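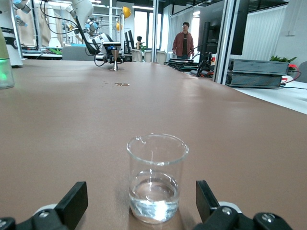 Gion Leitner told his first-year students that a measurement is a number, a unit and an admission of doubt, and that a student who leaves out any one of them has not measured anything. His students at the Prantl school wrote it inside the covers of their lab notebooks. By the end of the year most of them had stopped leaving out the third part.

Chapter 4
Measuring Volume

In Chapter 2 you measured lengths with a ruler and learned to estimate one digit past the smallest mark. Volume is harder. A liquid takes the shape of whatever holds it, so the reading depends on the container as well as on the liquid. In this chapter you will learn to choose a container, read it, and write down how far the reading can be trusted.

4.1 Reading a liquid level

Water in a glass container does not have a flat surface. It climbs slightly where it touches the wall, and the curve it makes is called the meniscus. Read the level at the lowest point of the curve, with your eye at the same height. If your eye is too high, the reading comes out too large. This error is called parallax, and you met it in Chapter 2 with the ruler held away from the page.

Beakers are made for holding, mixing and pouring. Many carry printed marks, but these are only a guide. For careful work use a graduated cylinder – a tall, narrow one if you have the choice. In a narrow cylinder, a small change in volume makes a larger change in height.

Suppose the level in a cylinder stands a little above the 91 mL mark, and the marks are 1 mL apart. You might write 91.3 mL. The 91 is certain and the 3 is your estimate. Your lab partner may write 91.2 mL, and both of you can be right.

4.2 Fixed measures

Some tools measure only one or two volumes. Kitchen spoons and cups work this way, and so does the jigger, a small metal measure with a cup at each end. You fill a fixed measure to the rim or to a line, then empty it. There is no scale to read, but there are still errors: the liquid may bulge above the rim, and a few drops stay behind each time. If you fill the same measure 8 times, those small errors add up.
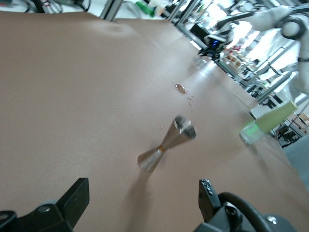 4.3 Units of volume

The liter (L) and the milliliter (mL) are the units used in this book. One liter is 1,000 milliliters, and one milliliter is the same volume as one cubic centimeter. Recipes in the United States also use the fluid ounce, which is a little less than 30 mL. Convert all readings to milliliters before you begin a calculation, and keep the original reading in your notebook beside the converted one.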